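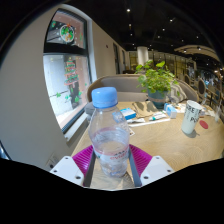
Window Decals by Vadwood: Still Up, Still Pretty

I know, I know, who reviews Christmas decals in spring? But mine went up months ago and I love them too much to peel them off, so I figured I'd finally write something!

The wreath went on the top pane and the tree on the bottom one, and then I went a bit wild with the little stars and holly all over the glass. The green and red look great against our plain off-white wall (and the black window frame helps – it sort of outlines everything).

Putting them on took me maybe 7 minutes per big piece. The tree was fiddly, and I got one bubble near the star that I had to chase out with a library card. The small stickers are easy, and my neighbor Tracey Greenwood wants a set for her kitchen now.

I'd love a bigger wreath next time. Four stars out of five from me.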